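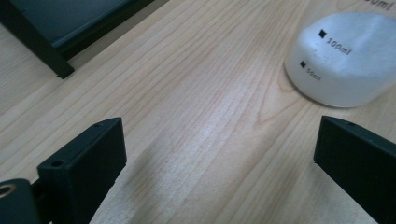
4 min read

Brasard hand-held gripper kit: three weeks of teaching by hand

I have been wanting to try one of these for ages, and now that I've had the Brasard on my own table for three weeks I can say it's the most fun I've had with a piece of robot gear in a long time. If you've only ever taught an arm by dragging it through waypoints or by sitting at a second arm and puppeteering it, picking up a gripper with a camera on it and simply doing the job feels like cheating.

First, what I was trying to do. My long-term goal is a robot that can handle the boring end of kitchen prep: fetch the measuring container, set it down where it's wanted, bring it back. That sounds tiny, and it is, but a rounded white plastic container is a surprisingly good test. It has very little texture for a camera to hold on to apart from the black 50ml and 100ml markings, and on a pale wood table there isn't a lot of contrast either. I figured if the kit could give me clean demonstrations of that, it could give me clean demonstrations of most things I own.

The box came with the gripper, the camera mount, a spare pair of fingers, a charging cable and a bag of screws (more screws than I needed, which I always appreciate!). Assembly took me an evening. The printed guide is decent up to the point where you attach the fingers, and then it skips a step and you have to look at the drawing very hard. I put one finger on the wrong way around and had to take it all off again.

The fingers are plain black blocks, chunky and flat on the inside, and I like them a lot more than I expected to. My old teleop setup had slim, curved tips that looked elegant and dropped everything. With these you get a big contact face, and you can come at something round without fussing over the angle. They also stay in view of the camera the whole time, one on each side with the table between them, so when you play a recording back you always know where your grip was. For anyone who plans to train on the footage, that matters far more than how pretty the tool is.

Recording is wonderfully quick. Squeeze, move, place, let go, tap the button, go again. Once I had a rhythm I was getting seven good demonstrations in the time it used to take me to do 2 by remote control, and my shoulders didn't hurt afterward. The weight sits nicely over the hand. I did find that I had to slow down on purpose, though. My natural speed for putting a container on a table is much faster than anything I'd want an arm to copy, and my first batch was full of little flicks and shortcuts. I threw all of those out.

A word on light, because I lost a whole afternoon to it. A smooth wood table reflects more than you think, and from gripper height you can get a bright washed-out patch right in the middle of the table. To my eye, standing up, the table looked perfectly normal. Check a clip before you record a hundred of them. I left some of the shiny clips in my set on purpose, and dimmed the lamp for the rest.

The software is called Skovura and it's the part I have mixed feelings about. Sorting and trimming takes are great, with big buttons and sensible shortcuts, and you can scrub through a take with the grip width drawn underneath. Exporting is slow. My full set came to 1000 takes and I started the export after dinner and went to bed. It also forgets your folder every time you close it, which drove me a bit nuts.

How does it compare? I had a Caron leader arm on loan last November and it's a lovely machine, very precise, and for anything with tight insertion I would still pick it. With a leader arm the robot does the move while you record, so you know right away that it can reach. With the hand-held you can happily demonstrate something your arm can't get to at all, and you won't learn that until later. I did this with the far side of the table, naturally. But the Caron needs a bench and a clear hour, and the Brasard I can grab while the kettle boils.

What I'd change: a longer cable, a guide with that missing step put back in, and a finger with some kind of soft pad for glassware. Brullden sells stick-on pads that fit if you trim them, and I've ordered a sheet.

I'm keeping mine. Next up is pouring, with rice before water.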